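Subject: Re: [momeck-list] Rim grasps, and is it worth a second camera?
List: momeck-list (Momeck student robotics club, sim arm group)

Hello all,

Sorry for the slow answer to this, I wanted to get back into the lab and have another go with the arm before I said anything silly on the list. Replying in between the quoted bits because there were several questions rolled into one and I'll lose track otherwise.

> Hi everyone, first post so be gentle! I joined the sim arm group in
> March and I've been working through the cup task for the Zurov
> challenge. I can get the gripper above the cup nearly every time but
> then it all goes wrong. I've been closing the fingers round the
> outside of the cup, like you would with your hand.

Welcome! And don't worry, everybody in the group started off by grabbing it round the outside. It feels like the natural thing to do. The trouble is that the cup is wide compared with how far our fingers open, so you've got hardly any room to be wrong on either side, and if you come in slightly off you knock it along the floor before you've closed on anything. Most of us have moved over to pinching the wall at the rim. One finger goes down inside the cup, the other stays outside, and you close on the bit of wall in between. You need to be much fussier about height, but you can be a good deal sloppier about where round the rim you are.

> My second problem is that I can't tell what the fingers are doing. I
> only have the room view switched on, because running both slows my
> laptop to a crawl. Is the wrist view worth having? And if I can only
> have one, which?

The wrist one, every time, for anything where you're close in. I ran mine with both going and saved a still from each so you can see what you get for your money. The wrist view comes first and the room view second.
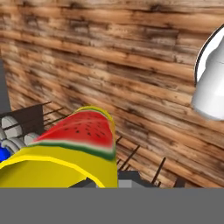
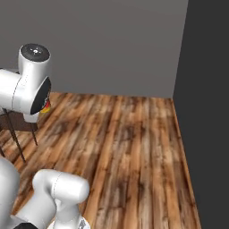
momeck-list Digest, Vol 14, Issue 90

Look at the wrist one first. You've got the rim as a big bright arc, you've got the left finger showing dark in the opening, and the right one just outside the wall. That's what you're trying to line up. I don't bother with the numbers on the side panel at that stage, I just watch the yellow wall sitting between the two dark bits and nudge until I like the look of it. The watermelon slice on the outside is handy too, it gives you something to judge by when the cup has rolled or you've come at it from a funny direction. A plain yellow cup would be miserable.

Now the room view. Lovely for seeing where the arm is in relation to the floor and the walls, and I do use it for the big swinging moves. But you can see how much of it is arm, arm and more arm! There's something red and yellow up by the table and all I can make out is a sliver of it past the black joint face. If that's the sort of thing you were trying to judge a grasp from, I'm not surprised you were having a rotten time.

If your laptop can't cope with two, try this: start with the room view on, do your rough approach, then pause, swap over to the wrist view and carry on. The swap is in the Milar menu under views (I had it on a hot key but the last update ate my settings, so check yours). It only takes a second or two and you don't lose your episode so long as you pause first. If you don't pause it carries on recording through the swap and you get a horrible dead stretch, which somebody then has to trim out by hand. That somebody was me all last term.

> Third, how close can I get to the rack without it counting as a
> collision? It's right beside the cup in my layout and I keep clipping
> one of the rods on the way down.

Same in mine, as you can see from the wrist picture, the rack is right up against the left-hand side of the cup. I haven't found a magic distance. The Zurov rules say a touch is fine and a shove isn't, and the checker decides which is which by whether anything on the rack has shifted. So it's the stuff sitting there you need to look after more than the rods. If you can, choose a place on the rim that's on the far side from the rack, so that your outside finger comes down over bare boards. I go for the right-hand wall for that reason. There are thin rods on that side too, mind, so don't come in too low or too far out.

And do turn the wrist before you go down! I spent ages twisting the hand at the bottom, with the fingers already either side of the wall, and you can imagine what that did to the cup. Turn it while you're still well above, get the fingers lined up across the wall and then go straight down with no twisting at all. My rate went up a lot once I'd trained myself out of it.

> Last one. How many goes did it take you before it was reliable? I did
> 14 yesterday and got two, and I'm wondering if I'm just bad at this.

You're not bad at it. Two is more than I got on my first evening, and I'd been in the club for a year by then. We've now got 696 episodes in the shared folder for the cup task, and that's everyone's, good and bad, so please don't go thinking the rest of us strolled in and did it first time. Have a look through some of the early ones if you want cheering up. I can think of one in there where the cup spends the whole time rolling away from the gripper at exactly the speed the gripper is chasing it.

What I'd suggest is not to worry about lifting at all for a bit. Do a session where you only get the fingers either side of the wall, then stop, back off and go again. Roughly 90 minutes of that did more for me than weeks of trying to do the whole task start to finish. Then add the close, then add the lift. You can save those half-goes too, just put "approach" in the name so they don't get mixed up with the full ones when we do the training run.

On the naming, since I'm here: please, please use the pattern in the Kaneko folder's read-me. Task, then layout, then your initials, then the number. I found a file last week called "cup good one FINAL" and I still have no idea which layout it came from. If it was yours, own up, I'm not cross, I'd just like to know because it's a really nice grasp.

A couple of general things for everyone else who's still reading:

The challenge wants 100 attempts with the same layout for the final entry, in one block, with no picking and choosing. We haven't decided whether we do ours by hand or let the trained policy have a crack at it. I'd rather we let the policy try, even if it scores worse, as that's what the club is meant to be about. But I know a few of you feel differently and it'd be good to have it out on the list before the next session so we don't spend the whole evening on it.

The floor texture. Somebody asked off list if we could change the wood for something plainer because of the dark knots and cracks, the thinking being that the detector might take them for the thin dark rods on the rack. I tried a plain grey floor in my own copy and didn't see much difference either way, but I only ran a few and I wouldn't swear to it. If anyone fancies doing it properly I'm happy to send my settings file. The official layout has the wood, so we'd have to go back to it in the end anyway.

Lab machines: the two by the window have the new Milar build on them and the others don't. If you open a new-build file on an old-build machine it opens without complaint and puts the cup in the wrong place, and you will sit there for half an hour thinking you've forgotten how to drive an arm. Check the version in the corner first. I've asked if we can have the rest updated and been told it's in the queue.

Back to the original poster, if you're coming on Monday, find me and we'll do a few rim grasps together with you driving. It's much easier to show than to write down. I'm usually in from five, on whichever machine is nearest the kettle. Bring your laptop as well and we'll see if we can get both views running on it by turning the shadows off, which worked on my old one.

Oh, and could people trim their quotes when they reply? The last thread had the whole read-me pasted at the bottom of every message and my phone gave up halfway down.

Cheers,
the one who looks after the episode folder

_______________________________________________
momeck-list mailing list
To leave the list, send a message with "unsubscribe" in the subject line.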